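Ronden Allotment Society
Minutes, Aug 10, 2018

Ciarán Rafferty in the chair. Minutes of the last meeting agreed.

Water: the new tank holds 2,000 litres. The tap by the Montoya Road gate still drips — washer to be replaced before the next meeting.

Plots: 28 let, 2 vacant. Both to be offered to the waiting list at the full rent.

Paths: members are reminded to keep edges cut back. The hedge on the north side will be left until the birds have finished.

Produce table: apples and beans welcome, to be left by ten.

Meeting closed at 8.40.
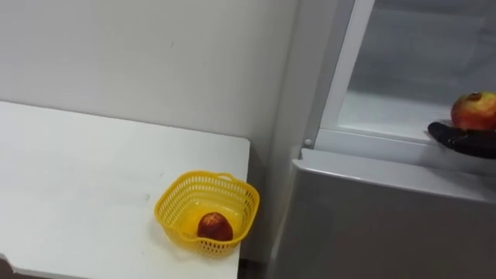 Who do I tell if I want to give up my plot?
Write to the chair, giving your plot number, and hand back the gate key.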